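## 4. Preparing the Room Before Installation

Section 4 sets out the work to be completed by the householder or main contractor before the Lirken wall storage system is delivered. It applies to living rooms, studies, hallways and bedrooms. Kitchens and bathrooms are dealt with separately in Section 7.

The designer's drawings take precedence over the general dimensions given in this guide. Where the two differ, contact the Potska project office and quote the job number printed on the cover sheet.

### 4.1 Checking the wall

1. Remove all pictures, shelves, hooks and curtain poles from the wall to be fitted. Fill the holes and allow the filler to harden fully.
2. Establish whether the wall is masonry, timber stud or metal stud. Record the result on the site form. The fixings supplied depend on this entry.
3. Measure the width of the wall at floor level, at mid-height and just below the ceiling. Enter all three measurements. The installer will work to the smallest.
4. Measure the height from finished floor to ceiling at both ends of the wall and at the centre.
5. Hold a long straight edge against the plaster and mark any hollow or bulge in pencil.

**Note:** Measurements must be taken to the finished surface. If a new floor is to be laid, wait until it is down, including any underlay.

**Caution:** Do not drill into any wall until the routes of cables and pipes have been traced. Sockets and switches usually have cables running vertically or horizontally from them, but older houses do not always follow this pattern.

### 4.2 Setting out the rail

The upper rail carries the weight of the cabinets and must be level along its whole length. The standard fixing height is 2100 mm above the finished floor, unless the drawings state otherwise.

1. Mark the rail height at the left-hand end of the wall.
2. Transfer the mark along the wall with a laser or spirit level. Do not measure up from the floor at each point, as few floors are truly level.
3. Mark the centre of each stud, or the fixing points at the spacing shown on the drawing.
4. Leave a gap of 4 mm between the end of the rail and any adjoining wall.
5. Ask a second person to check the line before any holes are made.

On stud walls, at least two fixings in every cabinet width must enter solid timber. Where the studs do not fall conveniently, fit a timber batten between them and make good the plasterboard. The batten is not supplied.

### 4.3 Planning the open shelves

Open shelves are positioned after the cabinets have been agreed. The householder should gather the items to be displayed and note the height of the tallest and the depth of the largest. Small decorative pieces, such as tins, boxes and framed cards, are best suited to the shallow shelf; books and larger vessels require the deep one.

Shelf positions can be altered later, although holes left in the side panels will remain visible unless the matching caps are fitted. Caps are supplied in the same finish as the panels.

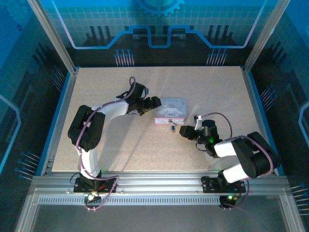
### 4.4 Lighting and power

1. Confirm the position of the power supply with a qualified electrician. The supply point must remain within reach once the cabinets are in place.
2. Keep the lighting driver out of any sealed compartment. It requires free air on all sides.
3. Run the low-voltage cable behind the rail and leave some 147 mm spare at each outlet.
4. Label both ends of every cable.

**Caution:** Mains wiring must be carried out by a qualified person. Potska installers will not connect lighting to a supply that has not been tested.

### 4.5 Delivery and storage on site

Panels are delivered flat and should be stored in the room where they will be fitted, with the heating at its normal setting. Stack them on level bearers, face to face, with the protective film left on. Panels must not be leaned against a radiator or kept in an unheated garage.

A clear working area extending 1000 mm from the wall is required on the day of installation. Remove rugs and cover any flooring that is to be kept.

### 4.6 Approval before work begins

The completed site form should be returned to Kanchan Sandhu at the project office. Questions about finishes and sample panels should be addressed to Usman Niazi. Changes requested after the form has been signed may alter the delivery date, and a revised drawing will be issued — the earlier one should then be destroyed.

Form reference: 3118. Retain a copy with the household papers.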